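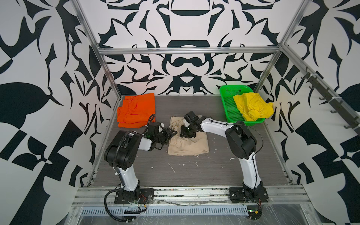 Software Developer for Robot Control and Motion Planning (full time)
Flalura, Tratville office

Flalura makes software for robot cells with two arms which handle clothes and other soft goods. Our team in Tratville is looking for one more developer. You will join the group that maintains Parri, our motion planner, and Jonby, the tool we use for replaying and comparing recorded runs.

Your tasks
- improve the planning for two arms that share one small table
- reduce the delay between camera input and arm command, which is at present nearly 70 milliseconds
- write tests for the gripper control
- keep the documentation of Jonby in good order

What we ask
- at least 2 years of work with C++ or Python, better with both
- good understanding of kinematics and collision checking
- readiness to spend a part of each day at the cell, and to fold many trousers

Experience with cloth perception is welcome but it is not a condition. The working language is English. It does not need to be perfect, as for most of us it is also the second language.

We are 13 people. The office can be reached by bus line 300, and working from home is possible after the first month.

Please send your CV and a short sample of code that you have written by yourself. Applications are accepted until November 11, 2019. We answer to every applicant.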